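Saturday, teleop bay, sofa setup
Notes by Suha. Operating: Cameron in the morning, me after lunch. Nokuthula on the recorder.

Goal for the day was to get the fabric pickup task into a state where two different operators do it the same way. Last week's demos were usable one at a time, but when Bilal trained on the whole batch the policy dithered over the cloth, and his guess is that Cameron and I were teaching it two different grasps. I pinch at a fold. Cameron pushes the thumb in first and closes the fingers over it. Both work when a person is driving.

Session config
Gestura 2 gloves, head camera plus both wrist cameras. Finger force limit left at 38 percent. Arm speed scaling at the value Qusai set on the Cinudar branch. I did not touch the neck pitch after the first check.

Start pose: both arms forward over the carpet, just short of the front of the seat, hands open and facing each other. Cameron wanted the hands higher so the first reach is shorter. I kept them low, which leaves the seat and the three pillows clear in the head view.
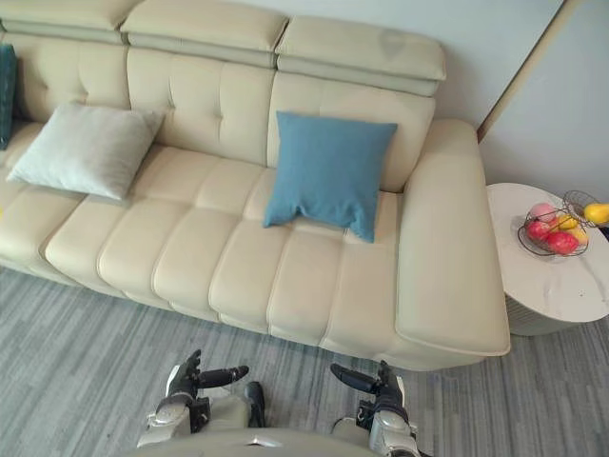
Morning block (Cameron)
First few takes thrown out. The glove calibration had drifted and the left thumb was reading half closed when his was fully open. Recalibrated with the flat hand and fist routine, then again after he took the gloves off for coffee. We need to write that down as a rule: gloves off means recalibrate.

After that he got into a rhythm. He talks through each take, "in, close, lift," and Nokuthula marks the phases on the pedal from his voice. The marks are late by a bit but consistently late, so Bilal can shift them.

Biggest trouble was depth. From the head camera the hand hides the contact, so he was going by the wrist feed alone, and with the cloth and the housing shadow both being gray there is not much to judge by. The crease is the best cue we have.
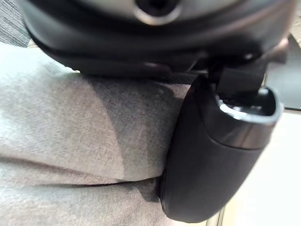 He ended up slowing down over the last stretch and letting the thumb rest on the fabric before closing anything. It costs time on every take, but the approaches overlay much better when plotted. I watched two of his earlier ones next to two later ones and the late ones have almost no side to side hunting.

We also argued about what counts as a failed take. Cameron would keep a take where the first close misses and the second one gets it, since the policy has to recover sometime. Nokuthula would rather have those in a separate folder. We went with the separate folder, tagged "regrasp," and Bilal can mix them in if he wants them.

Open hand check before the afternoon
Did the usual wiggle test on each hand away from the sofa, out over the carpet. Thumb out to the side, four fingers together, then each finger alone. Ring finger follows a little behind the others on a fast close. Qusai says it is in the retargeting and that the hand itself is fine. Left it alone so that today's data is all on one version.

Wrist cameras stayed on during the check. I saved that segment under "misc" and it should not go into training. 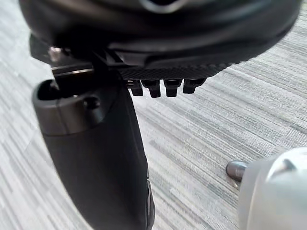
Afternoon block (me)
Used Cameron's grasp, not mine. It felt wrong for the first several takes. I kept wanting to turn the wrist and pinch. What helped was having Nokuthula say "thumb" out loud before each approach.

Order I settled on:
Come in over the cloth with the hand open.
Thumb down until the fabric starts to bunch.
Hold for a slow count of one.
Close the fingers over the fold, all together.
Lift straight up, no pull toward the robot.

The straight lift matters more than I thought. Pulling back drags the cloth along the seat and then the wrist view at release looks nothing like the one at pickup.
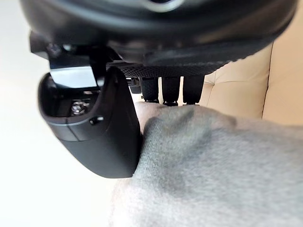
Folds are what I would like to randomize next. So far we drop the cloth any old way and whatever lands is what we get, which means most takes have one big ridge and a few have none. The good approaches look alike at the moment before closing: thumb on one side of the raised fold, fingers over the top of it, and a piece of the cream upholstery still in view past the fingers. When I lose sight of the upholstery I have usually come in too far over the cloth. I am going to use that as my check from now on and see if Cameron finds it useful too.

Count at end of day is 24 kept takes, which brings the set to 776. Regrasp folder not included in that.

To do
Bilal: shift the phase marks, retrain on today's takes alone first, then on the full set.
Qusai: look at the ring finger lag when the Karaki build is done.
Cameron: write up the thumb first grasp in a paragraph so new operators get it the same way.
Me: relabel my old pinch takes. I would sooner keep them than delete them, but they need their own tag.
Nokuthula: ask Virkum about a replacement for the left pedal. It sticks.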